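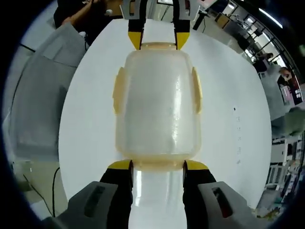
We've spent most of January finding out which fingertips get on best with awkward plastic, and it has been far more fun than that sounds! The bench has two hand-held grippers on it at the moment, the Lomon and the older Mota, and everybody in the office has had a go with both. Our favourite test piece is a milky, see-through bottle with a flat tab sticking out on each long side, because the tabs spoil the easy grip and the shiny plastic gives the camera a hard time. With the yellow wedge tips on the black fingers you can take hold of it at the shoulder, where the shape narrows, and leave the tabs well alone. Ermelinda Cordeiro spotted that on her second try and now we all do it her way.

She and Lech Śliwiński then set up a proper comparison: 100 lifts with each gripper, same bottle, same white table, same lamp overhead. The Lomon dropped it 4 times. The Mota dropped it 17 times, mostly while turning, and Lech thinks its softer springs are to blame (he has a bag of stiffer ones on order and is very excited about them).

The wide camera is the other half of the story. You get both sets of fingers and most of the room in one view, but straight edges come out bent, and on pale plastic against a pale table the outline comes and goes. We tried a dark mat and it helped a lot. Ermelinda would still like the software to cope without one, so she is keeping two sets of recordings, mat and no mat, until we have 800 clips to compare.

Next up is the Sastia controller, which should let us set the closing speed properly instead of going by feel. If you'd like a turn, come and find Lech after lunch. Bring something slippery!

Gulonton Workshop > News > Bench notes

Last updated: January

Recent items
Stiffer springs or softer pads?
First look at the Sastia controller
Cable tidying on the long bench
Which lamp for shiny parts?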